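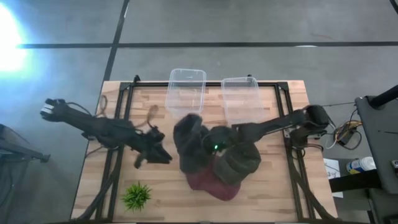 Figure 1. Cap sorting at the Karnham two-arm station, overhead view.

Trundeck Household Chores Set: Data Card

Summary
Trundeck is a collection of recordings of two-arm robots attempting ordinary sorting and tidying work on a tabletop. It is intended to help researchers judge whether present systems can carry out household chores without help. The September release contains 2,000 attempts across 4 chores.

Cap sorting
The operator places three soft caps in a pile at the center of the table. Two clear plastic bins stand at the far edge. The arms must separate the caps and place each one in the bin named in the instruction. Caps fold, catch on each other and hide one another, and the clear walls of the bins are hard for some vision systems to locate.

Scoring
An attempt is a success when every cap rests fully inside the correct bin within 60 seconds. A cap left hanging on a rim counts as a failure. Partial results are recorded separately and should not be added to the success rate.

Current findings
In the 200 held-out attempts, the baseline policy lifted the top cap reliably but often picked up two caps together when the fabrics overlapped. The maintainers do not consider the chore solved. A person completes it in a few seconds.

Limitations
All recordings were made at one site with one table height. Results should not be taken as evidence of performance in a home or on a shop floor.

Maintenance
Florin Bălan (recording) and Maricica Sandu (labels and scoring), Catterall Laboratory. Corrections should be submitted with the attempt number.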